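Meine Tante hat mir kein Geld vermacht und auch kein Haus, sie hat mir einen Hund vererbt, und der Hund hieß Casen und konnte mich nicht leiden. Das muss ich gleich vorwegschicken, damit sich später keiner wundert, warum ich in dieser Geschichte so oft im Regen stehe.

Furncombe kennt man nicht, wenn man nicht gerade von dort kommt oder dort etwas erben soll. Ein Dorf mit einer Hauptstraße, einem Laden, einer Kapelle und einem Bus, der morgens um sieben wegfährt und abends um sechs zurückkommt, und wer ihn verpasst, der übernachtet eben. Ich kam im März an, mit einem Koffer voller falscher Schuhe (Wildleder! im März!) und der festen Absicht, nach zwei Tagen wieder abzureisen. Den Hund wollte ich irgendwo unterbringen, die Schlüssel beim Notar abgeben, fertig.

Der Notar saß über dem Laden und hatte eine Erkältung. Er schob mir eine Mappe hin und sagte, da wäre noch die Sache mit dem Chor.

Welche Sache mit dem Chor?

Na, sagte er, und schnäuzte sich sehr lange, Ihre Tante hat doch zugesagt, dass Sie singen.

Ich singe nicht. Ich habe in der vierten Klasse einmal beim Krippenspiel gesungen, und danach hat man mich zum Ochsen gemacht. Aber meine Tante hatte offenbar jahrelang herumerzählt, ich hätte einen wunderbaren Alt, eine Stimme wie warmer Pudding, und dem Chor von Furncombe fehlte genau das. Die einzige Altistin war nach Stullolach gezogen, den Berg hinauf, und kam bei Schnee nicht mehr herunter. Das Frühlingskonzert stand in drei Wochen an, Eintritt frei, Spenden fürs Dach. Für das Dach brauchte man 2.000 Pfund, und im Topf lagen 149.

Die Probe an diesem Abend habe ich natürlich nicht besucht. Ich habe mit Casen in der Küche meiner Tante gesessen, er unter der Bank, ich darauf, und wir haben uns gegenseitig ignoriert. Um acht hörte ich es durch das Fenster, die Kapelle liegt ja gleich gegenüber. Erst ein Klavier, dem ein Ton fehlte, dann die Männer, die alle ein bisschen zu spät kamen, und dann die Frauen, ganz hoch oben. Und dazwischen war wirklich ein Loch. Ich verstehe nichts von Musik, aber das hörte sogar ich.

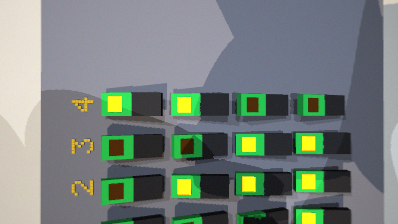
Da fehlt doch die Mitte, rief eine Frau vom Gehweg zu mir herauf, das hört man bis zur Bushaltestelle, und Sie sitzen da oben und essen Toast!

Ich aß wirklich Toast. Ich habe das Fenster zugemacht und gewartet, bis sie weg war, und dann habe ich die Jacke angezogen. Ich sage mir bis heute, dass der Hund ohnehin rausmusste.

In der Kapelle roch es nach Bohnerwachs und feuchter Wolle. Man gab mir ein Heft, in dem meine Tante mit Bleistift lauter kleine Kreuze gemacht hatte, immer dort, wo man atmen sollte, und einmal am Rand, ganz klein: »nicht lachen«. Ich habe nie herausgefunden, worüber. Ich stellte mich zwischen die Soprane und eine Säule und bewegte die Lippen. Das ging erstaunlich gut, eine ganze Strophe lang. Dann klopfte der Dirigent ab.

»Sie da«, sagte er. »Lauter.«

Also lauter. Was soll ich sagen, warmer Pudding war es nicht. Es war eher etwas, das man aus einem alten Schrank holt und erst einmal ausschüttelt. Eine der Sopranistinnen bekam einen Hustenanfall, der verdächtig lange dauerte, und Casen, der die ganze Zeit vor dem Altar gelegen hatte wie ein nasser Teppich, hob den Kopf. Er sah mich an, zum ersten Mal überhaupt. Und dann sang er mit.

Ich übertreibe nicht. Tief, lang gezogen und – das bestätigte später sogar der Dirigent – ziemlich genau auf dem Ton, der dem Klavier fehlte.

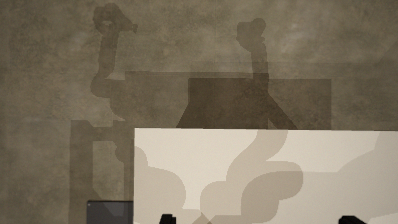 *Schatten auf Boden und Tisch*

Natürlich wollten sie uns danach beide. Die Abreise habe ich verschoben, erst um einen Tag, dann um eine Woche, und irgendwann hörte ich auf, dem Busfahrer Bescheid zu sagen. Gummistiefel fand ich im Schuppen meiner Tante, eine Nummer zu groß, Marke unleserlich, dazu einen Werkzeugkasten, auf dessen Deckel mit Lackstift BAUERFEIND stand. Den Kasten brauchte ich fürs Klavier. Ich hatte mir in den Kopf gesetzt, den fehlenden Ton zu reparieren, wenigstens das, wenn ich schon nicht singen konnte. Drei Abende lag ich mit der Taschenlampe zwischen den Zähnen halb in diesem Kasten von Instrument und zog heraus, was nicht hineingehörte: eine Haarnadel, ein Hustenbonbon, einen Fahrschein nach Stullolach, hin und zurück, nicht abgestempelt.

Den Fahrschein habe ich eingesteckt. Die Haarnadel war von meiner Tante, die hätte ich überall erkannt, sie trug immer diese braunen mit der kleinen Welle.

Am vierten Abend ging der Ton wieder. Ich schlug ihn an, zehnmal hintereinander, so stolz war ich. Casen stand auf, lief zur Tür und setzte sich mit dem Rücken zu mir hin. In der Probe danach gab er keinen Laut von sich. Auch in der nächsten nicht. Der Dirigent sah mich an, als hätte ich jemanden entlassen, und die Soprane brachten dem Hund Leberwurst mit, was ihm gefiel, aber zum Singen brachte es ihn nicht.

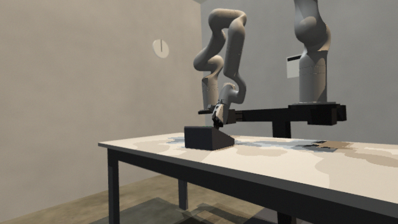 Zwei Abende vor dem Konzert bin ich noch einmal hinüber, ohne Licht, mit dem Schlüssel vom Haken. Ich habe die Haarnadel wieder dorthin geschoben, wo ich sie gefunden hatte. Man musste ein bisschen stochern, dann machte es klack. Ich drückte die Taste, und nichts kam. Hinter mir in der Dunkelheit holte jemand Luft, und dann war er da, der Ton, rau und tief und viel zu laut für so eine kleine Kapelle.

Beim Konzert war es voll bis in den Vorraum. Im Hut lagen am Ende 222 Pfund und ein Knopf, fürs Dach reichte das hinten und vorne nicht, also musste es im Herbst noch ein Konzert geben, und im Winter eins. Die Altistin aus Stullolach war heruntergekommen und saß in der dritten Reihe. Hinterher gab ich ihr den Fahrschein. Sie hat ihn lange angeschaut und dann gefragt, ob ich im Klavier auch ihr Hustenbonbon gefunden hätte.

Casen schläft inzwischen auf der Bank. Ich sitze meistens auf dem Stuhl.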